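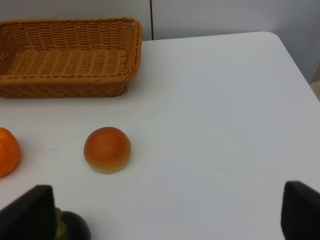

Bun, basket, gripper fingers.

From: Edit Szabó
To: Codine list
Date: November 1, 2020
Subject: Re: Putting the groceries away

Imre Szűcs wrote:

> I keep reading that home robots are right on the doorstep. Fine. Has
> anyone on this list got an arm to put one bun in a basket, ten times in
> a row, without a person hovering over the stop button? My wife asks
> every week when she can quit unpacking the shopping. I've run out of
> things to tell her.

Imre,

Tell her June. Don't say which one.

We've been at this exact chore with the Munulov arm. Our best streak so far is eight, and I was hovering for all of them. A glossy bun is a mean little object. Squeeze too gently and it slides out, squeeze a bit more and you've made a flatter bun. The basket is no friend either - come in low and the fingers catch on the rim, come in high and you're dropping bread.

Then there's whatever else is on the table. Something round and orange off to one side, something dark and shiny with a green cap sitting right by a finger, and the wrist camera sees only part of each. My five-year-old would know which one is the bun. The Balogh code needs to think it over.

So no, not yet, at least not at my bench. If your wife can wait two more grippers I'll write again. Did you ever get the softer finger pads from Ollska? I'd like to borrow a set, and I'll pay in buns, mostly round ones.

Edit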